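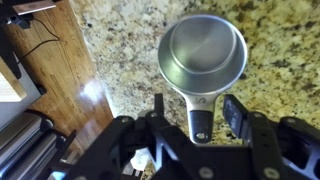 Wrist cam, 1/2 cup handle between the fingers

Ticket 578: gripper reports closed, cups twist or drop
Opened by: Hollis Haddad
Assigned to: Kamran Sandhu, Hostgate support
Opened: September 8, 2024
Machine: Bellamy arm, Zavham two-finger gripper, Flokent controller
Status: Closed

Hollis Haddad wrote:
Hi all, me again. The kitchen cell has started fumbling the measuring cups. The arm comes down over the handle, fingers close, Flokent says "object held", and then on the lift the cup rolls sideways or slides right out and clangs onto the granite (my ears!). Bigger stuff is fine. I ran mugs and a sponge all morning with no trouble, so it's skinny handles it hates.

Things I've already tried: power cycled the arm and the controller, wiped both finger pads with alcohol, re-ran the wrist camera calibration. The calibration passed. I also bumped the grip force up to 90 percent, which made the twist worse if anything, and I've put it back where it was. Nothing has crashed into the counter that I know of, but I'm not the only one who drives this thing.

Kamran Sandhu wrote:
Thanks Hollis, that's a good list. Two questions. When the gripper closes on nothing, do the pads meet in the middle or off to one side? And is the twist always in the same direction? Please leave the force alone for now.

Hollis Haddad wrote:
Closed on nothing, they meet a bit left of center as you look out through the wrist cam. I'd never have spotted it if you hadn't asked. And yes, same direction every time, the bowl swings left.

The right pad also looks tired. The face has gone lighter where things rub on it, and when the fingers are open it leans outward a little. I couldn't tell you if it always leaned like that. Do you have a drawing for this gripper? I only have the quick start sheet, and that's mostly about the cable.

Kamran Sandhu wrote:
Some lean when open is normal on the Zavham, the linkage does that. Meeting off center isn't. Try this with the arm in hold and the gripper power off:

1. Wiggle each finger by hand, sideways, right at the tip.
2. Do the same at the joint where the link meets the body.
3. Tell me which one clicks.

Then power it back up, close slowly on one cup handle, and stop before you lift. 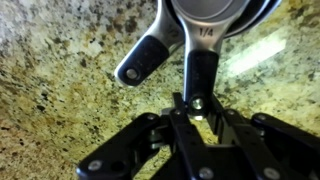 Play in the right link, that's my answer! The left finger is solid as a rock, but the right one clicks at the body joint, and I can feel it through the plate. I did the wiggle test three times to be sure I wasn't imagining it. For the slow close I went for the 1/4 cup and came in at the very end of the handle, with the hanging hole just above the pinch. Looking at it now, I'm grabbing awfully low. There's a whole lot of rubber grip above that point and all the weight of the steel is up at the other end. The handle next to it was clear of the gripper, so at least I can rule out bumping the neighbor. Want me to change the grasp point, or fix the joint first?

Kamran Sandhu wrote:
Joint first, or you'll be tuning around a loose part. Take the gripper off the wrist, unplug it, and back the screw at that joint all the way out. Check the thread for grit. A small drop of medium threadlocker goes on the screw, then snug it down until the click is gone and the link still swings freely with one finger. If it gets stiff, back off a hair. Do the matching screw on the left as well while you have it on the bench. After that, run "zero fingers" in Flokent and do the empty close again.

Hollis Haddad wrote:
Done, though it took me longer than it should have (I went too tight on the right side and had to start over, and then couldn't find the hex key I'd been holding five minutes before). The old screw had no threadlocker left on it at all, just a bit of gray dust. I let it cure overnight before plugging back in.

Empty close now meets in the center. No click. Zero fingers passed on the second go; the first time it timed out with the code "link 2 slow", and I loosened the left screw a tiny bit, and that cleared it.

I then moved the grasp point up the handle, onto the middle of the rubber, and ran 7 picks. All of them held through the lift, no roll. I haven't tried it with wet handles yet.

Kamran Sandhu wrote:
Great. Leave the new grasp point in. I'm sending a pair of replacement pads, and the drawing is attached to your account under Zavham spares. Please repeat the wiggle test after a week of running. If the click comes back, the bushing is worn and I'll swap the link.

Hollis Haddad wrote:
Pads arrived, both fitted, wiggle test repeated and still no click. Okay to close this one. I'll open a separate ticket about the quick start sheet!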